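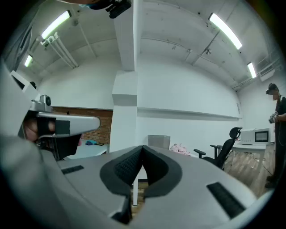

Gripper corner! The handhelds at Brulta had their May checkup this month, and I got to do most of it (lucky me). Pads first. I wipe the black rubber one with a damp cloth, then press into the V in the middle with my thumb to feel whether both halves give the same. If one side is stiffer, the pad gets swapped, and please write it in the Skumovach log, even if it's the third one that week. We're at 1,845 grip cycles on the oldest set, and I've been changing them at around 40 hours of use.

Straps next – pull hard, check the stitching, done. Then the little camera on top: lens cloth only, no sleeves!! Sulastri Sopacua has 11 spare pads in her drawer and another 100 on order from Abreu, so come and ask before Thursday if yours feels slippery.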